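Filed under: Shop Floor Notes

Two-arm cell back on its regular schedule
Oct 27, 2022

The bin-packing cell has been running its normal hours again after the rework of the wrist on the right arm. Several people have asked what was changed and what they are expected to do when it's their turn to look after it, so this item covers both. It replaces the note that went out in January.

The fault first. The right gripper had started closing to one side. On a rigid part you would hardly see it, but a wrapped snack bar slides along the film and rolls as it's lifted, and we were getting bars that left the table at a different angle every time. Abbas Kermani pulled the gripper off and found 2 of the mounting screws backed out and the finger carriage rubbing. He cleaned the carriage, replaced all of the screws on that wrist and put threadlocker on them. The left wrist was checked the same afternoon and needed nothing.

After reassembly the fingers have to be zeroed. Close them slowly with nothing between them, set that as the closed position in Fliltateo, then open to full travel and read the number back. It should say 80. The right side read 78 on the first try, which was a burr on the stop, and a few strokes with a file fixed it. If you get anything under 80, don't adjust it in software. Find out what's in the way.
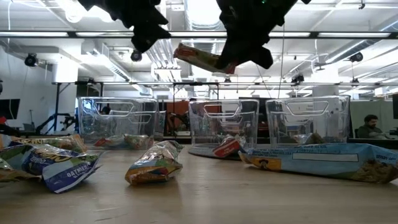
Gripper with a wrapped bar, bins on the table behind.

Grip force is set per item type. Bars use the low setting, and bags of chips and similar use the one below that. Please leave both alone during a shift. If a bar slips, the fingers are usually dirty. Sugar and dust get onto the faces from the wrappers, and a wipe with a damp lint-free cloth followed by a dry one takes care of it. No solvent on the fingers.

Maëlle Poirier has rewritten the start-up sheet, and it's now short enough to tape to a desk. The order matters:

1. Look over both arms with the power off. Cables should be free of the joints through the whole reach.
2. Push on each corner post of the frame. If anything moves, tighten it before going further.
3. Power on the left arm, then the right, and wait for the lights on each gripper.
4. Home both arms, left first. Keep hands outside the frame.
5. Open the camera views and check that each one is live and in focus.
6. Put the bins in position and lay out the items.

Step 5 is the one that gets skipped. The wrist cameras sit low and close to the product, so a thumbprint on the lens covers a lot of what matters. 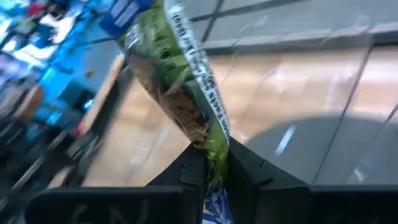
A quick test is to pick up a bar with the printed side toward the camera and hold the arm still. Once it has settled, the larger print on the wrapper should be easy to read in the wrist view. If it stays soft, clean the lens, and if it's still soft after that, check that the camera bracket hasn't been knocked. Abbas has marked the correct bracket position with a paint pen. It is a small line, on the underside.

Swap out bars that have been handled too many times. The end seals go limp and the film creases where the fingers close, and after that they don't behave like fresh ones. Old stock goes in the box marked Karpenko under the bench — it's only an old shipping box, so please don't send it anywhere.

The layout of the table hasn't changed. Both bins go toward the far side, with the right one partly over the round mat, and the bars get spread across the rest of the surface in no particular pattern. Let some of them touch or cross.

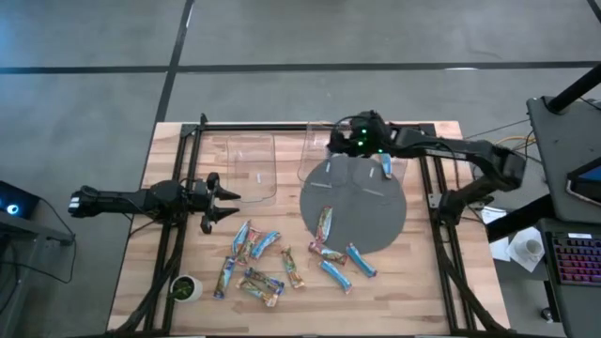 Cable runs on the left arm are worth a second look at the end of each session. They hang down beside the frame, and the ties loosen with use. Leave enough slack for the arm to reach fully across the table, and no more than that. On the right side, keep the floor under the cables between the desk and the table clear when you bring a chair in.

Bolts on the frame get a full check every 13 sessions. The torque values are on the Vedico sheet in the binder, along with the part numbers for screws and finger faces. Write your initials and the session number in the log when you've done it, including when nothing needed tightening. Two entries are missing from last month and we can't tell if the check was done.

Spare finger sets have been ordered from Prider and should come in with the next delivery. Until then we have one set, kept in the top drawer with the hex keys. Tell Maëlle if you take it.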